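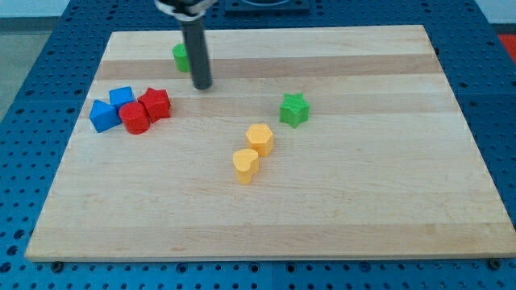 Most trouble with a pushing or sorting program comes from the planner being given a poor idea of what is on the board. Before changing any planner settings, check what the perception side is reporting. Blocks that stand well apart are easy. The green star with open wood to one side of it will come through on almost any settings, while the blue and red blocks bunched together on the left are likely to be merged into one or two blobs if you segment on height alone. Segment on colour first, then split by shape.

Splitting blocks that touch
Run the colour mask, shrink it by a few pixels, label the pieces, then grow them back. In Tutix this is the "erode before label" box, and it is off by default. Two blocks of the same colour side by side may still come back as one. If so, compare the area with your largest single block and flag anything bigger.

Hidden blocks
A rod hanging in front of the camera will cover something sooner or later. Don't let the tracker delete a block the moment it goes missing. We hold the last known position for 19 camera updates and only then mark it lost. If the arm's own outline covers that position, don't count the update at all.

Wood grain
A striped board can upset edge detection. Blur along the grain, or take a picture of the bare board and subtract it. Take a new one whenever the lights change. Late afternoon in December gave us more false edges than anything else.

Tip height
Set the travel height and the pushing height as two separate values in the config file, with names anyone can read. Measure both from the top of the board and not from the table. If you swap the board, you change one number.

Speed limits
Start at 100 mm per second for free travel and well under that for contact. Once the log is clean, try 150. Ajith Salian keeps a separate slow profile in Umutel for anyone trying a new script, and it's a good habit to copy.

Planning time
Give the planner a hard limit. Ours gets up to 400 milliseconds, then the arm holds still and asks again. A planner that fails over and over is usually being given a goal inside another block, so print the goal before you blame the solver.

Coordinates
Calibrate the camera to the table holes if you have a perforated top. The even spacing makes it easy to spot a skewed transform. Save the result with the camera's name in the file name.

Logs
Save the camera picture, the block list and the planned path under the same time stamp. Prendus will replay all three together. Riquelme only reads the path, so keep the other two in the same folder and open them by hand.

Clear out old logs once a month, but keep every run that ended in a stop.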